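Homemade hand-held gripper, fingers keep toeing in
Posted by Deming Fu, 7 September 2025

I have now printed nine versions of the left finger. The right finger was fine on the first try and has been smug about it ever since. Squeeze the handle with nothing in it and the pads meet flat. Squeeze it on a T-shirt and the tips close first, so I'm pinching cloth with two small holes and a corner.

plenamix43
Your arms are flexing. Print them thicker and go to bed.

Sihan Fang
I disagree with plenamix43, as is tradition. Thick arms just move the slop to the pivot. What's in the pivots now, bare plastic?

Deming Fu
Brass rings, one per arm, pressed in with a soldering iron and some language. The left one may have gone in crooked. I told myself it would settle.

plenamix43
Brass does not settle.

lustik_joe
Does it matter? It's laundry. Glue some rubber on the pads and let the cloth sort itself out.

Deming Fu
It matters because the whole plan is to record 200 pick-ups by hand and then get an arm to copy them. If my grip is bad, the arm will learn my bad grip, and I already live with one of those. Current setup is the blue basket and a white shirt on the wood table, same spot each time. 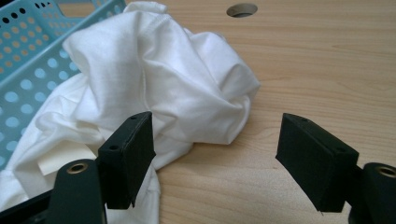
I did try rubber, joe. It held the shirt so well it wouldn't let go of it. I had to peel it off the pad with my other hand, and I'm not teaching a robot to do that.

Sihan Fang
Pull the left ring, run a straight rod through while it's warm, let it cool with the rod in. 20 minutes. If the tips still close first, I'll print plenamix43's fat arms myself.

plenamix43
Saving this page.

Deming Fu
Iron's on. Version ten is slicing just in case.

Contact the moderators | Posts copyright their authors | Back to top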